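The long goodbye to the toy cupboard

By Annick McKinnon

There comes a wet Sunday in the life of every family when somebody opens the toy cupboard to look for something quite innocent, a torch perhaps, or the good scissors, and the whole lot slides out on to their feet. Ours came in October. I sat down on the landing carpet among the jigsaws and thought, well, it had better be today, and by teatime I had managed to part with one plastic trumpet and a puzzle of a lighthouse with no sky.

I have been writing about homes for this magazine for 18 years, and in that time I have been told to fold my jumpers upright, thank my socks and live with a single frying pan. Most of it I tried and some of it stuck. But toys are a different matter, and I don't think the tidying books have ever really got to grips with them. A jumper belongs to one person. A toy belongs to the child who plays with it, and to the child who used to, and a little bit to the grandparent who queued for it, and getting all of those people to agree on a Sunday afternoon is asking rather a lot.

When I mentioned this in my column I expected a few kind notes. What I got was a postbag, and a heavy one, from people who plainly had been waiting years to be asked. 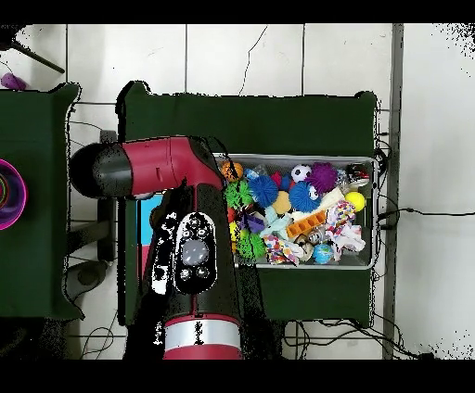 Ours went up into the loft when my youngest left for college, wrote Quách, and I go up there more often than I let on. I gave away the big things without a pang, the scooter and the play kitchen. It's the little rubbish out of crackers and party bags I can't shift, and my husband has stopped asking.

I read that one aloud in the kitchen and got a very knowing look from the person drying up. For it is the small stuff, isn't it? Nobody in our house wept over the pushchair. But there was real trouble over a rubber frog, bought at the seaside in Clonimell from one of those machines that swallows your coin and thinks about it, and the frog lives with us still, on the bathroom windowsill, where he has gone a rather poor colour.

My mother was far brisker. She kept our toys in a tea chest under the stairs, and twice a year she went through it while we were at school. What went, went. I remember asking after a knitted rabbit and being told he had gone to live with a family who needed him, and I accepted this with perfect good faith until I was nearly 20. I don't blame her, the house was small and there were five of us in it – but I couldn't do it to mine, and I suspect that is half the reason our cupboard got into such a state.

So this time I decided to do it in the open. I laid an old sheet on the sitting-room floor, made a great deal of toast, and invited both my children, who are far too old to be interested, to come and be interested. They arrived with the air of people attending a dull meeting. Ten minutes later one of them was building something and the other was lying flat on his stomach, reading the rules of a board game we had evidently been playing wrong since the day it was bought.

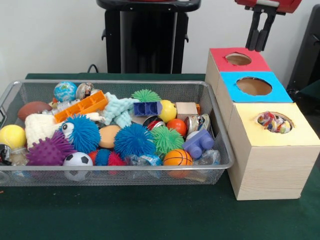
Balls, blocks and soft toys, all in together.

The rule we settled on was a gentle one. Anything could be kept if its keeper was willing to find it a home in their own room, by bedtime, without argument. It is remarkable how quickly a person's feelings cool towards a plastic garage once it has to go on top of their own wardrobe. There was a bit of horse-trading over the farm animals, which were finally divided like the estate of a minor duke, and a sulk over a kite. The rest we sorted into what could be passed on and what, sadly, could not.

Passing things on takes more thought than it used to. Our nearest charity shop, a lovely muddly place in Grusitz Lane, will take jigsaws only if you have done them first and can swear to every piece. Soft toys need their sewn-in safety labels, so anything home-made is best offered to someone you know. Playgroups are often glad of building blocks and good wooden things, though do ring first and don't simply leave a sack on the step. And wash everything. A bowl of warm soapy water and an old toothbrush will bring up most hard plastic beautifully, and it is a soothing job with the radio on. 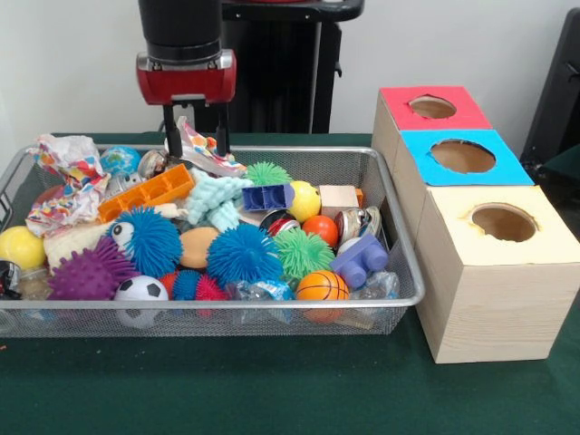
What to do with the ones you keep

Here I must confess to a change of heart. I used to be a great believer in lidded boxes with neat labels, and I spent a good deal of money on a set from Beladora that stacked like a dream. The trouble was that they stacked so well no one ever unstacked them. Whatever was in the bottom box might as well have been at sea.

These days I am all for the open basket, low down, where a visiting child can get both arms in. You lose a certain smartness, I grant you. But small children don't want a category, they want a rummage, and the pleasure of a rummage lies in not knowing what is coming up next. My neighbour's little girl, who is 2, will spend the best part of a morning moving things from one side of ours to the other, and asks for nothing but a biscuit.

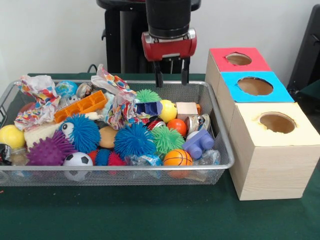

I would add only that one basket is plenty. When it won't hold any more, something has to come out before something goes in, and because it is all there in plain view the choice is a good deal easier than it was with the cupboard door shut. We had a small clear-out again at Easter and it took us around 12 minutes, including a pause to admire a spinning top.

The cupboard itself now holds the hoover, the ironing board and the good scissors. My son came home last weekend, opened it to hang up his coat, and stood there looking put out. He wanted to know where the lighthouse puzzle had gone. I told him the truth, which my mother would have thought very foolish of me, and he has asked me to keep an eye out for another.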